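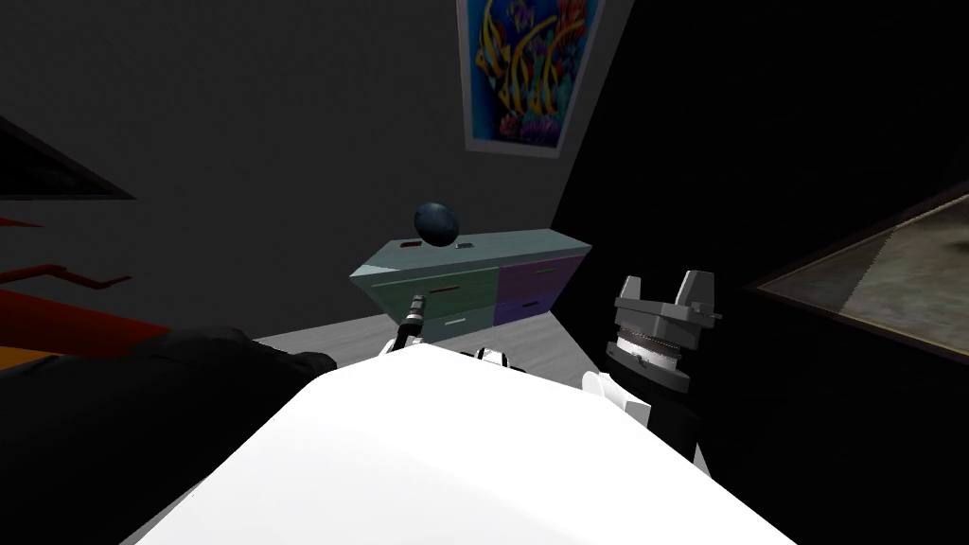
Proyecto de asignatura: agarre de la bola sobre la cómoda en simulación

Foro del club Fustis > Manipulación > Simulación
5 respuestas

zerke_nodo
Abro hilo para la práctica de febrero. Tarea: coger la bola azul oscuro de encima de la cómoda y dejarla en uno de los cajones verdes. Robot de dos brazos, pinza paralela en el derecho. El planificador es Kudo, con la configuración que reparte el club.
En 200 episodios llevamos 50 fallos, casi todos en la aproximación. La pinza llega abierta, toca la bola con un dedo antes de cerrar y la bola rueda. ¿Alguien ha resuelto esto sin tocar la fricción?

pladur74
Tocad la fricción. Una esfera sobre una superficie plana sin resistencia a la rodadura se va con cualquier contacto. En MuJoCo son los coeficientes torsional y de rodadura, y solo actúan con condim 6. Con el valor por defecto (3) se ignoran.

marta_ik
No estoy de acuerdo. Si el primer contacto es asimétrico, el error está en la pose de pregrasp. Subir la fricción lo tapa y luego en el robot real vuelve a salir. Yo miraría antes:
- el offset entre la brida y el centro de los dedos
- la orientación de la pinza respecto a la vertical
- si la pose de la bola se lee en el mundo o en la base

zerke_nodo
El offset lo sacamos del URDF. La pose se lee en la base. La cómoda está girada respecto al robot y la aproximación se calcula con los ejes de la cómoda — puede que venga de ahí.

marta_ik
Para una esfera la orientación del mueble da igual. Usa el centro de la bola y elige el ángulo de entrada por alcanzabilidad. Los ejes de la cómoda solo hacen falta para abrir el cajón.

pladur74
Sigo pensando que hacen falta las dos cosas. El contacto simultáneo de los dos dedos no existe en la práctica, siempre hay uno que llega primero. Sin rodadura el modelo es más exigente que la realidad. En Pladport, el repositorio de escenas del curso pasado, la bola llevaba condim 6 y no se quejó ningún grupo.

zerke_nodo
Actualizo. Entrada calculada desde el centro de la bola, fricción sin cambios: 818 episodios, 740 agarres correctos. Los fallos que quedan son de cinemática inversa, el brazo derecho se queda cerca del límite articular.
Ahora pruebo con condim 6 en una rama aparte — subo los registros a la carpeta de Zerkevero cuando termine.

marta_ik
Sube también las semillas. Y para el límite articular, prueba a mover la base antes de planificar el brazo.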